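Woken 0.4 grasp planner: anyone getting the claimed numbers?
Forum: Perception and Planning
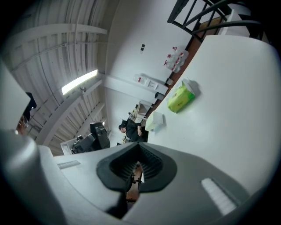 nkurek wrote:
Woken's release notes say 100 percent grasp success on soft packaging. I ran 297 demos through their September build and the planner still picks the wrong contact point. My guess is the depth step. Give it something like the yellow-green package on the white tabletop, with the crumpled see-through end sticking up, and it plans for the crumple. The shiny table can't help either.

dunside_21 wrote:
Which calibration? The stock fisheye file is junk past the middle of the lens. Fix that before you blame the planner.

nkurek wrote:
Redid it 14th December. Same misses.

osagie wrote:
I don't buy calibration. Reprojection error near the fingertips is fine for everyone I've asked. It's the training set, all rigid boxes.

dunside_21 wrote:
"Everyone you've asked" is how many people?

osagie wrote:
4. More than Woken tested with, going by their notes.

ilavness wrote:
Try masking out the gripper before you estimate depth. Got me a few more picks, nowhere near 100.

nkurek wrote:
Will try. Not expecting much. Logs are up if anyone wants them.

– Nikola Kurek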